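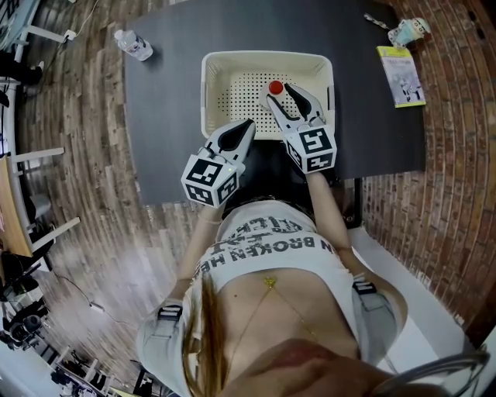 **Unit 8 — Stock records and reorder points**

Read with chapter 13 of the Rengifo and Chávez course text.

The reorder point is the stock level at which a new order must be placed:

`R = d × L + S`

where *d* is mean daily demand, *L* is lead time in days and *S* is safety stock.

Worked case (Hillix depot): d = 308, L = 8, S = 536, so R = 3000 units.

- Use working days for both *d* and *L*.
- Stock on order counts towards the position — stock promised to customers is deducted.
- If lead time varies, *S* must be recalculated. Do not adjust *L* by eye.

Exercise: the Valtance branch holds S = 534 with the same demand and lead time. Find R, then state the effect on R of a lead time one day longer. Bring written working to the February seminar.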